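Notebook > Robots > Collecting laundry examples

Search this site Enter keywords Go

Laundry, one grey cloth at a time

I spent most of September collecting examples of a humanoid doing laundry, and I want to write down how it went before I forget the details. The set is finished as far as I'm concerned. It has 1,147 episodes in it, of which I would train on fewer, and I'll get to that.

The task as we wrote it is short. The robot stands or crouches at a front-loading washer with the door open. It moves grey cloths and socks between the drum and a basket, one item at a time. An episode covers one item, from the moment the hand starts toward it to the moment the hand is clear again. Loading and unloading are stored as separate tasks with separate instructions, although a lot of the motion looks the same played backward.

I chose grey items on purpose. Our earlier set, the one we called Lirnel, used bright towels, and the policy trained on it was good at bright towels. When we gave it a dark sock against the steel of a drum it reached for the door seal. Grey on grey is harder for the cameras and harder for the person driving, and I wanted the difficulty in the data from the start.

We ran it in a furnished room with a real floor and real curtains. The light moves across the parquet during the day, so morning and late afternoon episodes look different, and I kept both. I did not cover the window. I did write down the time of day for every block of episodes, and that has already been useful for splitting the set.

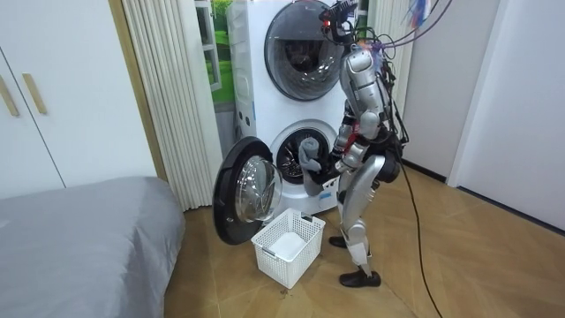 Most of my notes from the first week are about the cable. It has to have enough slack for the robot to shift its feet and squat, and if there is too much it ends up under a shoe. We settled on a routine where the operator calls out before any step, and the second person looks at the floor and answers. It slows things down. I still think it was worth it, given how long a restart takes.

The operator also has to learn the squat. Standing episodes are faster and the arms have more room, but the bottom of the drum is hard to see from up there and the hand blocks what's left. From a squat the head camera gets a better look inside. The trouble is that the knees come up between the arms, and you have to bring the elbows out around them. New drivers forget this for the first hour or so. I logged 53 episodes where an arm touched a knee, and I kept the ones where the driver recovered and finished the item. A learning system that never sees a recovery doesn't have much to go on when it gets into trouble by itself.

Failures were the thing we argued about most. I started with three labels: success, failure and discard. Discard was for anything where the recording was bad, for instance a camera dropping out or someone walking through. That part was fine. The line between success and failure was not. If a sock lands on the rim of the basket and stays there, is that a success? What if it goes in and half of it hangs over the side? Two of us labeled the same 118 episodes without talking and disagreed on 19 of them. Nearly all of the disagreements were about hanging cloth.

So I changed the labels. Each episode now gets a yes or no for "item released" and a second yes or no for "item fully inside." Someone who wants strict examples can ask for both. Someone who only cares about grasping can use the first and ignore the second. Relabeling took a Tuesday and part of the evening, and I would have saved that time by doing a small test with two labelers at the beginning. I knew that already from Wolde, and I skipped it anyway.

The other change was to pauses. People stop when they are driving. They scratch their nose, or they wait to see if a cloth is going to slide. In the recording this is a robot holding still for two or three seconds with nothing in view changing. If there are many pauses in the same spot, the policy learns to stop there and sometimes doesn't start again. I tried trimming them automatically by joint speed, but the filter also cut the slow part of a grasp, when the fingers are closing and the arm barely moves. That is the part I least want to lose. In the end I trimmed only when the arms and the fingers were all still, and left everything else alone.

I had a rule against regrasping at first. If the driver had a poor hold on a cloth, they were supposed to drop it and end the episode. I dropped the rule after a few days. Cloth shifts in the hand, one end trails, and a person would just bring the other hand over and sort it out. Once drivers were allowed to use the second hand, the episodes got longer and more varied, and the drivers complained less. The two-handed ones are my favorites in the set. I can't say yet if they are the most useful.
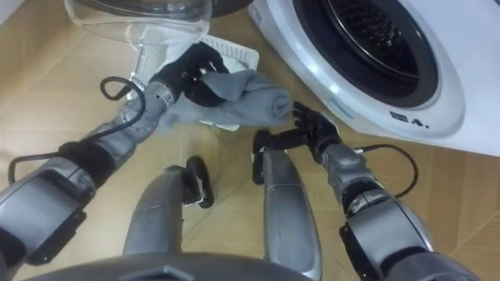

Rigoberto Meléndez wrote to me after I sent a draft of this around, and he disagrees about the second hand. His view is that I have mixed two skills under one instruction and the model will split the difference. It will raise the other hand halfway and leave it there, doing nothing, in episodes where one hand would have been enough. He says he saw the same thing with the Trevisbridge folding set and had to go back and tag every episode by the number of hands used. He would rather have a smaller set with a clear tag than a large one without it.

I think he is right about the tag. It's cheap to add now, because whether the second hand touched the cloth can be seen from the head camera without much trouble. I'm less sure about splitting the instruction. In use, nobody is going to tell the robot how many hands to bring. It should look at the cloth and decide, and for that it needs to see both kinds of example under the same words. I'll train it both ways and report back.

A few smaller things, for anyone planning something similar.

Change the starting position of the basket between episodes, by a little each time and by a lot now and then. We moved ours by hand and I did not record where it went. I wish I had at least noted near, far, left or right.

Leave the drum partly full. An empty drum with one sock in it is a different problem from a sock in a pile, and the pile is what people have at home. My first two days are almost all single socks, and I've set them aside.

Swap drivers before they get tired. The paths get shorter and rougher toward the end of a long session, and you can pick out the tired episodes from a plot without knowing who was driving. I haven't removed these. They do carry a driver code, so they can be left out.

Write the instruction text before collecting. We had "put the sock in the basket," "place cloth in basket" and "unload item" all meaning one thing, typed by different people. Variety in wording is fine if you plan for it – ours was an accident, and some of the wordings only occur with one driver.

Check the recordings the same day. We lost most of one afternoon to a head camera that was saving at the wrong rate. Everything looked normal on the monitor. I only noticed when I played an episode beside its joint log and the hand arrived at the drum before the picture did. Now I play back the first episode of every block before we do the next one.

Next I'd like to add opening and closing the door. We left it open for the whole collection, and the policy will have no idea what to do with a closed one. Door episodes need more force than cloth episodes, and I want to settle how we limit that before anybody drives one. There is also the matter of larger items. A bedsheet doesn't fit the idea of one item per episode at all, and I may have to cut those by stage, with a label for each stage.

The training run on the unloading half is going now, and the loading half goes after it.

Recent posts
Two labelers, one sock
What I kept from the Lirnel towels
Trimming pauses without losing the grasp
Moving the Wolde logs to the Gellbridge format
Notes on driver codes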